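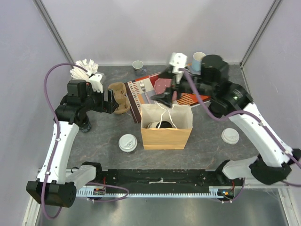
To: packing-floor list
Date: 24 May 2022
Subject: Re: What happens to the to-go counter?

> I keep hearing that the arms will be doing all the takeout orders at Brorwood by the end of summer. Can somebody tell us plainly what that means for those of us who have packed bags there for years? Are we being moved, or trained, or what? And who wipes the thing down?

Thank you for asking this on the list, where everybody can read the answer. I've been meaning to write since March, and I'm sorry it took a direct question to get me going.

So, plainly as I can manage: nobody on the to-go counter is losing hours. The two arms are learning bag orders only — a cup, a lid, napkins, the carrier when there's more than one drink. Hot food stays with us, and so does anything with a note on the ticket. We ran 137 orders through at the Curard site, and 62 of them needed a person to step in, mostly for lids and for napkins that came up in a clump. I've packed enough lunches to feel some sympathy there!

What does change is the shape of the day. There will be one person minding the station each shift, and I won't pretend that's the same job as packing. You're restocking, watching, and fixing, and you talk to customers a good deal less. Some of the folks at Curard like it very much (it's easier on the wrists) and some asked to go back to the register after a week, and they were let go back with no fuss. I'd like us to have the same arrangement in writing before anything starts, and I've said so to Kozma, who are doing the installation.

Training is 3 sessions, paid, during your regular hours. There are 14 places in the first round, and counter staff get first pick. Please write to me off the list if you want one, or if you only want to come by and look.

As for the wiping down — the table is ours, same as any other counter. The arms, the rail and the wiring are Kozma's, and please don't take a wet cloth to them, however tempting.

Warmly,
Your floor rep at Brorwood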